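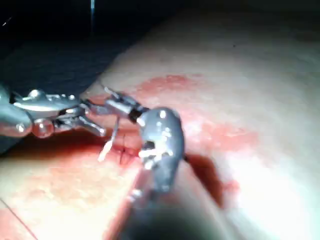
Wanted: people who have had stitches and didn't believe the leaflet

Posted Apr 28, 2023

Forkulico is looking for 110 adults to read surgery aftercare advice and tell us where it falls apart. We are a small group that checks health information for a living, and we don't trust most of what we check. Our own drafts included.

You have probably been handed one of these sheets on your way out the door. Keep it dry. Take it easy. Call if you're worried. How dry? For how long? Worried by what? One sheet in our pile says to avoid "strenuous activity" and stops there. Is that a marathon or a bag of groceries? I have read it many times and I still couldn't say.

The hospitals that send us these sheets usually tell us that patients like them. Maybe so. Most of those patients were asked on the way home, before they had tried to shower.

What you would do

Read 15 short sheets over three weeks, at home, on paper or on a screen. Mark anything you would skip, misread or ignore. Then one phone call of 43 minutes. (That was the average in our pilot, and we'd rather print it than promise you "half an hour.") The call is recorded and typed up, and your name is taken off the copy.

You don't need to be good at reading this stuff. If you gave up on your own leaflet after the first page, we want you more.

Who can take part

Adults 18 and over who went home with stitches in the past two years, for any reason. Parents who looked after a child's stitches can apply too. Please don't apply if you work in a clinic or write health leaflets. You know what the sheet is supposed to say, and you'll read that into it.

We take people in Flaltholm and Barrientos first, then anyone else in the country with a phone.

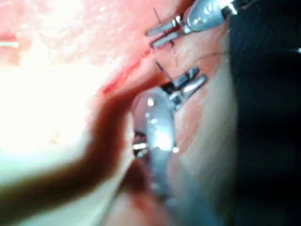

What you get, and what you don't

A $60 gift card, sent after the call. No medical advice – if something about your wound bothers you, call your doctor and leave us out of it. No promise that a hospital will change a word, either. We sent 3,000 comments to our partners after the last round and saw a lot of polite thank-you notes.

The study is paid for by Amby, which sells dressings. You should know that before you sign up. They don't see the sheets beforehand and they can't stop us from publishing. If you find that hard to swallow, ask for the contract and we'll send it.

How to apply

Write to Sinéad Mac Giolla at the Forkulico office with your age, your town and one line from a leaflet that made no sense to you. If you threw the leaflet out, say so. Reading starts in July.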